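Doltska 400 Cut Flower Cooler
Section 4: Setting the temperature and loading for the first time

Before you start

The cooler must have stood upright for at least 14 hours after delivery. Check that the leveling feet are locked and that the drain hose runs downhill to the floor drain or the drip tray. Installation of the hose is covered in Section 3.

4.1 Switching on

1. Plug the cooler into its own grounded outlet. Do not use an extension cord.
2. Turn the main switch behind the lower grille to ON. The display shows the software number, then the current cabinet temperature.
3. Press and hold SET until the display blinks.
4. Use the arrow keys to choose 36 °F.
5. Press SET again to store the value. The display stops blinking.

NOTE: If no key is pressed while the display is blinking, the controller goes back to the last stored value.

Leave the cabinet empty with the doors closed until the display reads the set value. The compressor runs without a break during this time.
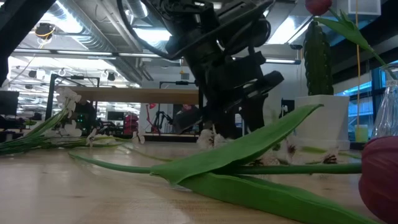 4.2 Setting the defrost

The defrost cycle is set at the factory to run every eight hours. In a shop where the doors are opened often, change it to every six.

1. Press DEF and SET together. The display shows d1.
2. Choose 6 with the arrow keys.
3. Press SET to store.

CAUTION: Never chip ice off the coil with a knife or other tool. A punctured coil is not covered by the warranty.

The fan stops during defrost and the cabinet temperature may rise by a few degrees. This is normal – the alarm is held off until the cycle ends.

4.3 Loading 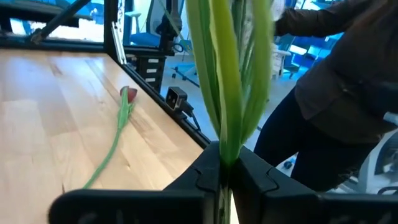 The shelves are set for buckets of two heights, and the clearance above each bucket depends on the longest stem in it. Measure a stem flat on the workbench before choosing a shelf. Straighten a curved stem by hand while measuring; a tulip lying with a bend toward the cut end, like the one on the blond wood top, will measure short otherwise. Add four inches for the fan outlet.

1. Fill the buckets no more than one third full.
2. Place tall buckets on the bottom shelf and short ones above.
3. Keep all flowers and leaves clear of the rear air duct.
4. Close the doors and check that the gasket seals along its full length.

CAUTION: Do not store fruit in the cabinet. Ripening fruit gives off ethylene, which shortens the life of cut flowers.

4.4 Alarm codes

E1 – Cabinet sensor fault. Call for service.
E2 – Coil sensor fault. The cooler keeps running, with defrost by timer only.
HI – Cabinet too warm. Check the doors and the condenser filter.
LO – Cabinet too cold. Check the stored value.

To silence the buzzer, press any key. The code stays on the display until the fault is cleared. Replacement condenser filters are listed under part number 2912.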